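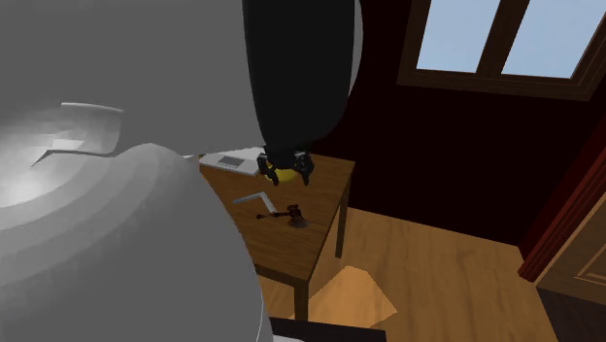
Wing-sze Chou thinks simulation gets graded too kindly. A thousand clean grasps on a rendered table, she wrote to us in July, tell you the renderer and the policy agree with each other, and that is all they tell you.

Fair. Keep it in mind for the whole chapter.

Chapter 5
Evaluating Pick-and-Place in Simulation

What we cover: how to set up a trial, how to score it, when to stop. Not training. Training was the last chapter, go back if you skipped it.

The running case is the Hiderton tabletop test. One arm, one table, a few small objects, one of them the target. In the rendering that opens the chapter the gripper has the yellow object and is holding it over the wood. Is that a success? Depends what you wrote down beforehand. Grasp only, yes. Grasp and place, no score yet. Most of the arguments in this field come from people who never wrote it down.

Numbers. The Hiderton protocol runs 1000 trials per policy. First 500 with the layout fixed, next 500 with object positions shuffled. The Civia baseline got 411 of the fixed ones. Tempting to quote that and go home. Dont. The shuffled half is scored seperately and reported next to it, always, same table, same type size.

Cheng-en Cheng's rule for random seeds: pick them before you look at any result, store them with the logs. We use it throughout. Section 5.2 has the log format, 5.3 the stopping rule, 5.4 the Morikawa method for comparing two policies on the same seeds.

Before reading on, write your own success rule for the Hiderton test. One sentence. You will need it in 5.1.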